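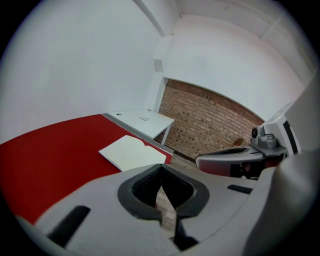
View over the jaws in the Ploncombe club room, with a second gripper-like device at right and the notebook lying open at blank pages.

The Slow Hand Club

At Ploncombe, the robotics club has 89 names on its mailing list and a room that seats far fewer, an arrangement that has worked well so far. A mailing list asks very little of a person. The ones who do come spend their evenings learning to pick things up.

They are already able to do this, most of them having mastered it before kindergarten. The trouble begins when they have to do it with a gray plastic gripper held in one fist, slowly enough and cleanly enough that a machine might later learn from the recording. Students who can assemble a gearbox in the dark have been humbled by a sock.

The club is preparing for the Kawaguchi, a student contest in which a robot arm tidies a tabletop it has never met. The rules run long, but the gist would be familiar to any parent. Objects start in the wrong place and should finish in the right one, and points come off for anything that lands on the floor. Last year the Ploncombe team wrote its arm's every motion by hand, line by line, over an entire winter. On contest day the arm reached with great confidence for a spot where the cup had been in rehearsal. The cup had been moved a hand's width to the left. The arm closed on air, carried the air across the table, and set it down with real tenderness.

The judges gave them 5 points for smoothness.

So this year the team is teaching by showing. Each member takes a turn with the gripper, doing the chore as the robot ought to do it, and the recordings pile up on a drive under a desk. The target is 2000 demonstrations before the end of the term. I was allowed to contribute three, of which two were thrown out. The first went because I had paused to scratch my nose. The second was rejected after a short conference I was not invited to.

What strikes a visitor is how quiet it is. I had expected sparks, or at least an argument about batteries. There was the click of jaws closing and a low voice from the next chair saying "again." The brick wall and the big red table give the place the air of a café that has stopped serving. People hold their breath while they reach, then let it out all together when the thing is down. One sophomore told me she now puts away her dishes at home this way, and that her roommates have asked her to stop.

The software that turns all this into behavior is called Pastix, written by two former members who have since graduated and answer email when the mood takes them. It is fussy about lighting and worse about hesitation. If you dither over a spoon, Pastix learns to dither over spoons, and will do so forever with a thoroughness no human ditherer could match. The club's earliest batch was recorded late at night before a midterm, and the arm trained on it moved like someone looking for their glasses. They kept that version. It gets brought out for open house.

Money comes from Stenent, a local firm that makes conveyor parts and asks only that its name go on the team shirts. The shirts arrived in one size. The team wears them over sweaters.

I asked whether anyone minded that an engineering club now spent its time on something close to housework. There was some shrugging. A junior said the coding was still there, it just came after the chores, same as when he was nine. Then it was his turn, and he picked up the gripper and asked me to please move my elbow.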